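Refinishing the maple board: oil, wax and what I measured

October 2020

The board I use for most bench work had gone gray along one side, and the old finish was worn through where my forearms rest. I had put off stripping it since March. What follows is mostly a record for myself, so that next time I don't have to work out the grits and the coats again.

Stripping

The old coat was Hukik hard oil, three layers, applied when the board was new. I tried a card scraper first. It took the finish off cleanly along the grain but chattered wherever the grain swirled, so I stopped after one pass and went to paper. 70 grit is coarser than most people recommend for maple. It was quick, and the scratches came out without much trouble at the next step.

After that I went to 120, then 200, then 400, by hand with a cork block. I wiped the board with a damp cloth between the last two and let it dry overnight. The raised fibers felt like a cat's tongue in the morning. Skipping the damp cloth gives you the same roughness later, under the first coat of oil, where it is more annoying.

One note on dust: maple dust is very fine and gets through a cheap filter. I wore a proper mask and still found it on the shelf across the room.

Oil

I compared two products on offcuts before committing. Closus is a thin linseed blend with a drier in it. Vasholm is thicker, smells more strongly and darkens the wood noticeably. On pale maple the Vasholm sample went the color of weak tea. Closus stayed closer to bare wood, so I used that.

Both samples sat in a window for 46 days. The Closus piece yellowed slightly. The Vasholm piece did not change any further that I could see – it had done all its darkening at the start.

Application was plain: flood, wait 20 minutes, wipe off everything that has not soaked in, repeat the next day. Three coats. The end grain took a fourth.

Seams and streaks

Maple strips glued side by side never match perfectly, and I don't try to make them. Darker streaks take oil at the same rate as the rest, at least on the wood I have worked with.

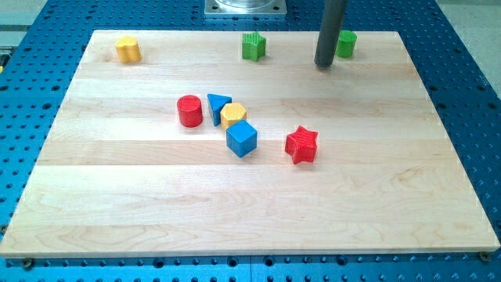 Wax

I finished with Llanos paste wax, one thin coat, buffed after an hour with an old cotton shirt. Wax adds little protection. It does make the surface easier to wipe down, and dried glue lifts off with a fingernail.

Rags went flat on the concrete outside until they were stiff. Linseed rags left in a pile can catch fire.

Next time I would start the scraper from the other end and order a second sheet of the 200.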